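4.2 Placement of the disclaimer and viewer recall

The second part of the study looked at how viewers of made-for-TV biographical films deal with the on-screen disclaimer, the short notice stating that certain scenes and dialogue have been invented. Zhuoran Cui proposed in the pilot that the wording matters less than the moment at which the notice is shown. We tested this with The Xia Marriage, a two-part film made by Zaveck and first aired in July. The film follows a well-known banking family through a public separation, and most of its dialogue was written for the screen.

We recruited 90 adults through the viewer forum Hostik. They were split evenly into 3 groups. The first group saw the disclaimer before the opening titles, the second saw it after the closing credits, and the third did not see it at all. All sessions used the same cut, with commercial breaks removed.

Figure 3. A small slotted spatula and a small round toy pot or cup on a black tabletop.

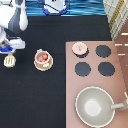 After viewing, each participant read short summaries of 8 scenes and marked each one as documented, invented, or unsure. Half of the scenes had a source in court papers or press interviews. The other half came from the writers. We did not ask participants whether they liked the film until this task was finished, as the pilot suggested that people who enjoyed a scene were more willing to call it true.

Viewers in the opening group marked more scenes as unsure than either of the other groups. They were not better at picking out the invented ones. The closing group gave answers close to those of the group with no notice, and several people in it did not remember seeing any text after the credits. One wrote that she had "already gone to get my coat."

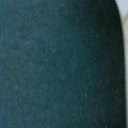 Casting had a stronger effect than we expected. The elder sister is played as a schemer from her first line, and invented scenes that fit this role were often marked as documented. The younger brother, written as the one who keeps the family talking, showed the same pattern in a weaker form. Scenes that went against a character's role were doubted even when a court record supported them – the sister's apology is the clearest case.

We also coded 3000 public comments posted on Hostik after the broadcast, using the Restuna scheme described in Section 3. Comments rarely mentioned the disclaimer. Most dealt with whether the actors looked like the people they played.

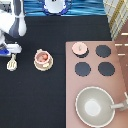
Did prior knowledge of the family change how viewers judged the scenes?

It helped with the documented scenes only. Participants who had followed the separation in the news recognized more of the sourced material, but they accepted the invented scenes as often as everyone else did. The forum comments could not be used to check this, because posters seldom said what they had known before the broadcast.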